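Diese Seite verwendet Cookies. Mit der weiteren Nutzung stimmen Sie der Verwendung zu.

Häufige Fragen: Können Roboter schon Werkstattarbeit übernehmen?

15. September, von Talha Janjua

Drucken | Per E-Mail versenden

Kann ein Roboter heute einen PC zusammenbauen?
Teilweise. Einzelne Schritte wie das Einsetzen eines Speichermoduls sind unter festen Bedingungen machbar. Ein vollständiger Aufbau mit wechselnden Gehäusen ohne Eingriff eines Menschen ist in unserer Werkstatt in Mulau nicht im Einsatz.

Welcher Schritt ist der schwierigste?
Der Prozessor. Er muss in der richtigen Orientierung und ohne seitlichen Versatz aufliegen, bevor der Hebel geschlossen wird. Verbogene Kontakte im Sockel lassen sich selten wirtschaftlich reparieren.

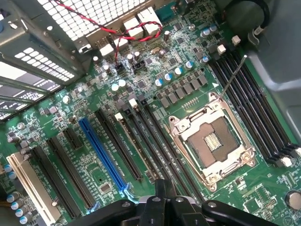

Bei Speichermodulen liegt das Problem anders. Die Position ist durch die Kerbe vorgegeben, dafür wird Kraft benötigt, und zwar gleichmäßig über die ganze Länge. Eine reine Positionsregelung reicht dafür nicht aus - ohne Kraftmessung verkantet das Modul oder rastet nur auf einer Seite ein.

Wie zuverlässig läuft das Einsetzen von Speicher?
In der Versuchsreihe Terovus haben wir 1.166 Einsetzvorgänge ausgewertet. Davon liefen über 900 ohne Eingriff durch. Für eine Fertigung ist das zu wenig, für die Beurteilung der Greifer genügt es.

Wie müssen die Teile bereitliegen?
Die Bereitstellung entscheidet über einen großen Teil der Fehler. Ein Griff in die Kiste ist bei flachen Platinen deutlich unsicherer als die Entnahme aus einer definierten Lage.

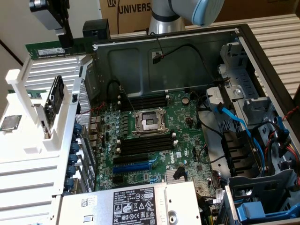
Die Taktzeit wird bei uns meist zuerst gefragt, sagt aber wenig aus, solange die Zuführung nicht geklärt ist. Festplatte und Speicher haben unterschiedliche Greifflächen und Gewichte. Eine Aufnahme wie die weiße links neben dem Gehäuse, in deren Schlitz die Festplatte aufrecht steht, legt die Greifrichtung fest. Das Speichermodul hält der Greifer waagerecht, zum Einstecken muss es passend zum Steckplatz ausgerichtet werden. Lose Kabel im Gehäuse bleiben ein eigenes Thema.

Und die Kabel?
SATA- und Stromkabel verlegt bei uns weiterhin ein Mensch. Biegsame Teile ändern beim Greifen ihre Form, und der Stecker liegt danach selten dort, wo ihn die Steuerung erwartet.

Lohnt sich das für kleine Betriebe?
Bei 20 gleichen Geräten im Monat nicht. Der Betrieb Joseph in Brotdale hat für das Einrichten eines einzigen Gehäusetyps sechs Arbeitstage benötigt.

Gilt das auch für den Haushalt?
Dort fehlen feste Aufnahmen und gleichbleibende Teile. Wäsche verhält sich in dieser Hinsicht wie ein Kabel, nur großflächiger. Saugen und Rasenmähen sind gelöst, das Ausräumen einer beliebigen Spülmaschine ist es nicht. Die Ergebnisse zur Steckermontage ergänzen wir im Oktober.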